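Nano coatings at home: putting them on and keeping them on
Workshop and kitchen tips from the Petridis page
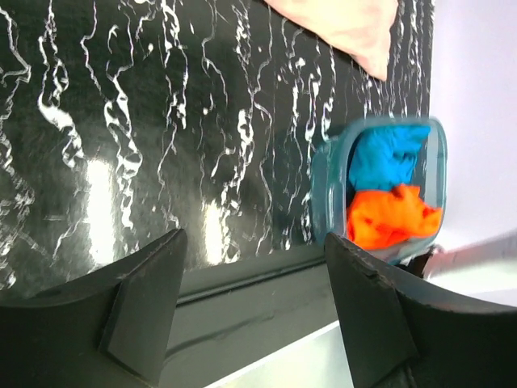 One reader's comment last month was that the spray-on stuff is a waste of money and washes off by the second week. It can do. In most of the cases we hear of, the coating went onto a surface that still had polish, soap or limescale on it, and it came away with the dirt.

The word "nano" on a bottle usually means very fine particles, often silica, in water or alcohol. They leave a thin layer that makes water bead. It won't fill scratches or hide stains.

Before you start

Read the label for the surface. Glass, stone, fabric and painted metal all take different products. Trosten sell one for shower glass and one for sealed stone, and the bottles look much the same on the shelf, so check the front.

Open a window. Wear gloves. Don't spray near a gas flame, and keep children and pets out until the smell has gone. If you can wipe a product on with a cloth, do that in preference to spraying, as the mist is what you don't want to breathe in.

Cleaning first

Wash with warm water and a drop of washing-up liquid, rinse twice and dry.
Take limescale off glass with white vinegar. Keep vinegar away from marble, limestone and anything you aren't sure of.
Finish with a clean microfibre cloth and a little isopropyl alcohol, if the surface will stand it. Test a corner.
Leave it alone after that. A thumbprint is enough to make a bare patch.

Putting it on

Do a small area at a time, a door panel or half a worktop. Wipe side to side, then up and down. Two thin coats are better than one thick one, which dries cloudy and has to be rubbed back.

I used 80 ml of Cellent on a shower screen and two windows, two coats each. A 100 ml bottle would have done it with a bit over for touching up. At the other end, I was once quoted 145 pounds for a firm to come and do the screen alone.

Keep water off for as long as the bottle says. Overnight is usual. I do mine at 9 in the evening after the last shower and it's fine by breakfast.

Keeping it on

Use plain water and a soft cloth most days. Cream cleaners and scouring pads will wear it away. So will bleach, over time — some brands stand up to it better than others.

When water starts to lie flat and no longer beads, clean the surface again and give it one fresh coat. My kitchen window needs this every February. The back door glass goes longer.

Not for these

Chopping boards, unless the label says food safe
Non-stick pans
Unsealed wood
Phone screens with a factory coating

Leftover product

Don't pour it down the sink. Take it to the tip with old paint. The safety sheet for Murnora stone sealer is under product number 531 on the maker's list.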